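Started the listening walk project in Wundonton in April. Posting notes as I go so I have them in one place.

The idea is simple. I walk a set route through a town, stop people who look like they have a minute, and ask them which sound they would miss if it went away. I record the answer if they agree. I write it down if they don't.

I am a printmaker by training. Sound is new to me. The recordings become text, the text becomes a set of letterpress cards, and the cards go back to the town.

Five towns are on the list. Wundonton is the first because I could get there by bus with the recorder, the card samples and a folding stool.

The route started at the bus station at 7:30 a.m. and ended at the river steps. I walked it twice a day, once early and once after the stores closed. The early walk got shorter answers. People were on their way somewhere.

Most common answer in Wundonton: the freight train. Second was a school bell that stopped ringing years ago, so a lot of people were already missing it.

One man said the ice machine at his motel. He had lived there for two winters. He talked for a long time and I used most of what he said.

A woman outside the pharmacy told me she doesn't hear in one ear and picks sounds by where they come from. Her answer was her daughter's car pulling in on the left. That card is set in 18 point, ragged right.

I got turned down a lot. Some thought I was selling something. I stopped carrying the clipboard on the second morning and it went better.

Money, since I was asked. The grant was 3000 dollars. Paper and ink came to 1348. The rest went to bus fare, a room, and a used recorder to replace the one I dropped on the river steps.

The paper is a cotton stock from a mill called Brultonel. It takes a deep impression and it curls if you stack it before the ink sets. I lost most of one run that way.

Total print run is 2360 cards. Every person who answered gets the card with their own words on it, if they left an address. The others go in racks at the library, the laundromat and the bus station. Free to take.

No names on the cards. I went back and forth on it. A few people wanted theirs printed, but in a town that size, one name on a card makes everybody guess at the rest.

Second stop was Ruridero. Smaller place, longer blocks, and a lot of the talking happened in parked cars with the window down. I had to change the route to go past the feed store, where people wait.

Ruridero answers were mostly about water. Irrigation pumps, the ditch gate, sprinklers hitting a metal shed. I had expected church bells because there are four churches. Bells came up once.

The wind there ruined a good share of the audio. I now hold the recorder inside my coat and ask people to lean in. It makes for a different kind of conversation.

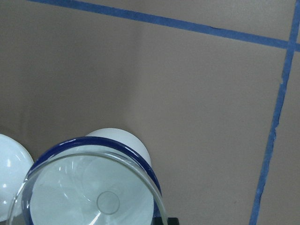
Hjaltadóttir wrote back to say the cards should carry the question as well as the answer, because a stranger picking one up at the laundromat has no idea what was asked.

I think that's right. The Wundonton cards are printed, so those stay as they are, but I've set a line for the back of the Ruridero ones: "What sound would you miss?" Small type, bottom left.

It means a second pass through the press for every card. I'm adding a week to the schedule.

For people asking about hearing the recordings: they won't be online. I told people they would be used to make the cards and that's what they agreed to.

If you're in Wundonton and you gave me an address but haven't gotten your card, message me. Three came back in the mail with the street number smudged. My handwriting, my fault.

Next town isn't settled. I need somewhere with a bus and a cheap room.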